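Search this site Go Advanced search
About > Who we are > The test bench

About Ginlow

Ginlow tries out robot hands, arms, cameras and controllers for people who have to buy them. We don't make any of these and we don't sell any of them. A customer tells us what the job is, we set up the same job for each product on the list, and we write down what happened.

Most of our customers are small. They run a kitchen, a packing room or a lab, and they have room in the budget for one arm and one or two grippers. If the gripper is wrong they live with it for years. The maker's data sheet gives payload, stroke and repeatability, and those numbers are usually fair, but they don't say whether a three-finger hand can pick up a piece of fruit without pushing it across the counter first.

How we started

Deok-su So and Lovely Villanueva worked together at Bratu, which built feeding machines for food plants. Part of their job was choosing end effectors, and they kept a shared spreadsheet of what each one had dropped, crushed or failed to find. When Bratu closed its automation group in August, they took a lease on a former print shop and went on with the spreadsheet. Ginlow has seven people now. The spreadsheet became a proper database and holds 693 finished comparisons.

What we test

Grippers are the largest part of the work. We have 18 on the shelf, from plain parallel jaws to five-finger hands, and customers send us others. Next come wrist and head cameras, then controllers and the software that runs on them. We test arms less often. An arm takes longer to mount and calibrate, and many customers have already picked one by the time they call.

We also compare ways of driving the same hardware. A hand can be run by an operator in gloves, by a script or by a trained policy, and the results can be far apart. When a report says a hand did badly, it also says what was driving it.

How a comparison runs

Each job goes through simulation first. We load the model of the arm and hand, lay out the objects, and run the task from the camera position the customer plans to use. Simulation is cheap, and it catches the plain mistakes: an arm that can't reach the far side of the counter, a wrist that blocks the camera's view, a thumb that has no room next to a wall. Products that fail there are reported as failed there, and the customer can stop or go on as they like.

After that we move to the bench. The bench is where friction, cable drag and soft packaging show up, and simulators are weak on all of them. If the two stages disagree, we print both results side by side and say which one we trust for that job. It is normally the bench.

Both stages use the same object list. Ours has changed over time. It began as boxes and cylinders from Bratu, and most of those are gone. We now lean toward household and kitchen items, where the shapes are less regular and a hand has to change its grip from one item to the next.

The Detusier and Griltau work

Two names come up often on this site, so a short explanation may help. Detusier is our countertop task set. It covers picking, placing, righting things that have been laid over, and moving items from one container to another with two hands. Griltau is the controller layer we wrote so that hands from different makers can be given the same commands. Both are kept up by the same two engineers, and a change to either one gets a new version number in the report.

Two-hand tasks take up more of our time every year. With one gripper the main question is whether it holds. With two you also have to ask who goes first, how close the hands can pass, and what the camera can still see when both are over the counter.
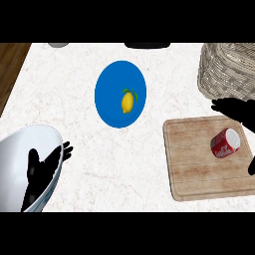
Lovely Villanueva
Co-founder, Simulation and Cameras

Lovely sets up the simulated side of each comparison and decides where the cameras go. The Detusier countertop layouts are hers, including the one with the lemon on the blue plate and the soda can lying on its side on the cutting board. She likes the can because it asks for a different approach than the lemon does, and a hand that is good at one is often clumsy with the other. She spends a lot of time on views that look down at the counter, where dark hands stand out well against pale marble but the fingers can be hard to tell from the palm — a point she raises with any customer who plans to rely on a single camera.

Deok-su So runs the bench and signs the final reports. He handles mounting, wiring and force limits, and he is the person to ask about shipping us hardware. Please write to him before you send anything over the size of a carry-on bag. The loading door is narrow.

Who pays

Customers pay a fixed fee per comparison. Makers may lend us hardware, and the report says when they have. They don't see results before the customer does and they can't ask for changes, though they can send a reply and we will attach it. We turn down work when a maker wants to choose the objects.

Visiting

You can watch your own comparison being run, at either stage. Bring one of the real items from your line if you can. We will add it to the object list for that job and return it with the report.

Filed under: Company, Grippers & Hands, Simulation, Two-Arm Tasks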